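THE FLUTLOW DEPOSITION

A short story

23 Oct 2018 | 36 shares | 3 comments

To the Residents of Flutlow, from the Office of the River Warden.

The Office has received a number of letters concerning the conduct of the river during the month of January, and is now in a position to reply.

It is accepted that the river left its bed. It is accepted that it did so at night, without notice, and that it was next observed in the upper meadow belonging to the Delier estate, where it remained until the thaw. The Office does not accept the statement, made in several letters, that the river was driven out by neglect. The banks had been inspected in accordance with the schedule, and the schedule has been found to be in order.

Residents will recall that under the charter of the town the river is a tenant. It holds its bed on a lease of 2192 years, the rent being one eel, payable each spring on the steps of the Corn Hall. The eel has always been paid. In the last three years, however, it has been left on the lowest step, and this Office now believes that the change should have been understood as a complaint.
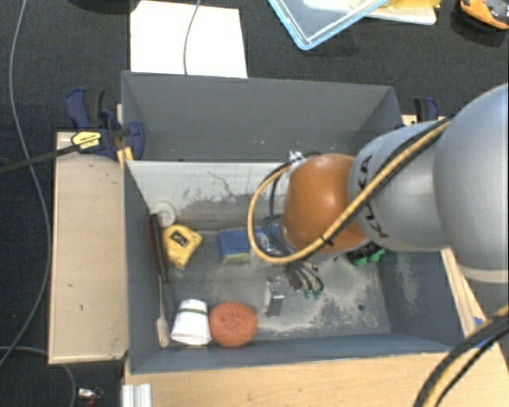
The Office accordingly wrote to the river. The letter was read aloud from the Uvo bridge at dusk, as the charter requires, and a copy was weighted with a stone and lowered into such water as remained. No reply was received within the period allowed. A second letter was prepared in plainer terms, and it was in the drafting of this second letter that the junior clerk proposed an apology. The proposal was considered at length. It was felt that an apology should come from the town and be made of something, and the clerk was asked to find a vessel in which it could be carried. A large grey rectangular bin was found to be suitable, and was placed in the front office for the use of the public.

Residents responded in a manner that does them credit. The bin received a christening spoon, a quantity of pressed flowers, a boy's first pair of skates, and a great many folded papers which the Office did not open. One household gave the key of a boathouse that had been locked since the river was last spoken of kindly. An elderly gentleman gave his hat and walked home without it in the snow.

The contents were conveyed to the upper meadow by cart. The river lay along the hedge beneath a thin ice and appeared to be asleep. The clerk read out the second letter. The items were then set down on the ice, one after another, and the party withdrew to the gate in order that the river might consider them in private.

It is the duty of this Office to report what followed without ornament. There was a sound like a long table being moved in an upstairs room. The hedge leaned over and stood up again. By morning the river was in its bed, running a little higher than before, and the meadow held only the skates, which had been placed side by side on a post. They may be collected by the family on application.

The Office has made the following provisions. The eel will be received in future by an officer in full dress, whichever step it is left upon. Rubbish will no longer be thrown from the Uvo bridge. The river will be greeted by name, and residents who have forgotten the name are advised that it is Štefanec, and that it should be spoken slowly.

Claims for damage to cellars should be made in writing. Claims for grief cannot be considered under the present rules, although the front office is open each afternoon, and there is a chair.

By order of the River Warden, Flutlow.

3 comments

millrace_reader
The skates on the post. I had to put my tea down.

Oddments
Lovely, though I wanted to know what the first letter said. Was it rude? I think it was rude.

papercanoe
We had a stream behind our school that went missing one summer. The council sent a leaflet about hosepipes.

This site uses cookies to remember your reading preferences. By continuing to use the site you agree to our use of cookies. Accept | Manage settings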